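Textbooks > Prandulwood Open Shelf > Robot Software > Chapter 7

Chapter 7: Turning Hand Motion into Gripper Paths

I wrote my first tracking loop at Povulmont and was very proud of it — until I plotted the output. The path jumped all over the place! My filter was fine, but my timestamps were a mess (80 milliseconds late on one stream), so we'll start with clocks and get to poses after that.

Your job in this chapter is to take marker detections from a hand-held gripper and recover a smooth path a planner can follow. We'll use Ilie, the small pose library from chapter 2. 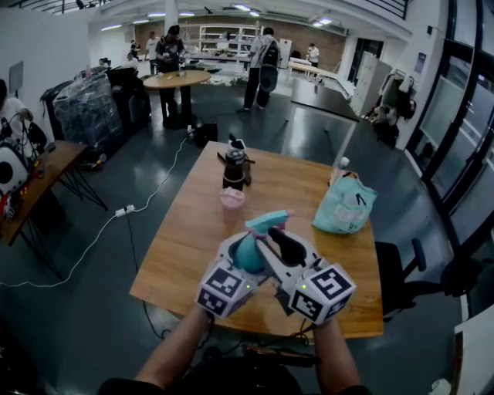
Once the clocks agree, you fit the poses, and then you throw out the bad ones. Keep your raw logs — you'll want them in section 7.4.

Comments

hudutby_fan: Exercise 3 loads 322 poses for me, book says 200?

mkr: Same. Turn on the outlier filter first.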